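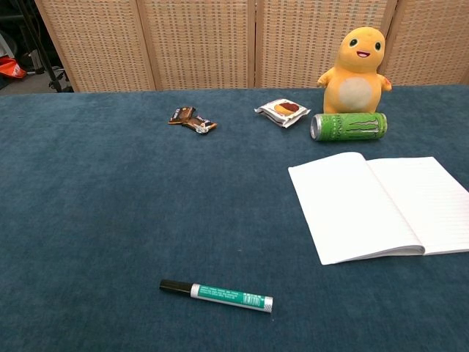
Slide 1. Table with teal-blue cloth, woven screen behind, wrapped sweets towards the back.

Speaker notes – Covering and screening a small display table
Daltholm session, March. Slides by Manuela Bianchini.

Leave slide 1 up while people sit down. Start when the door is shut.

Subject of the talk is the table covering and the backdrop. Lighting is the afternoon session, so park any questions on lamps until then.

Cloth first. Point to the lighter and darker patches. On a pile fabric these come from the nap lying in different directions and catching the light differently. Ask who has tried to iron them out. Ironing a pile face down on a hard board flattens it for good. Brush in one direction with a soft clothes brush, from the back edge to the front, and stop there. Some mottling will remain and is acceptable.

Pass round the two swatches (Plendberg mid-weight, Tosh heavy). Let people stroke them both ways. The Tosh holds a brushed direction longer but is awkward to fold and should travel on a tube. The Plendberg can be folded if it is hung overnight afterwards.

Cutting size. For a table 2,000 mm long we allow 2,225 mm of cloth, which leaves 225 mm to share between the two ends. That is enough to tuck and pin. It does not give a drop to the floor, and anyone who wants one should order a separate skirt. Write both numbers on the board. Last time half the room wrote down the wrong one.

Colour. A dark ground suits pale and shiny wrappers. Refer to the crinkled metallic end on the right-hand sweet, and to the white and silver wrapper further right. Brown is harder. The left-hand sweet has a dark brown wrapper and relies on its tan band and the small white lettering. If most of the stock is brown, use the stone or the oatmeal cloth.

Screen next. Light beige woven panels, pale wood between them. Three things to cover:
Texture – the weave is a small regular grid, so keep patterned goods well forward of it.
Height – it should go higher than the tallest item by at least a hand's length.
Width – check from where the visitor stands. On the slide there is a gap at upper left and the room shows through it, with a dark stand and something orange-red on the floor. Either shift the screen along or clear the floor behind.

Pause for questions on screens. Expect the one about fixing feet. The Lider clamp fits most folding screens with square stiles, item 666 in their list. Tighten by hand only, as pale softwood marks easily.

A folding screen should never be opened flat. Keep a shallow zigzag, and check the hinges before loading anything against it. Nothing should be pinned to the weave.

Placing small items. Overlapping two wrapped pieces, as at left of centre, makes them read as a group. Avoid lining single pieces up along the back edge, where they get lost against the screen.

Practical, 9 minutes. One cloth per pair. Brush, lay, pin the ends, then step back to the tape line and look. Collect the pins before moving on to slide 2.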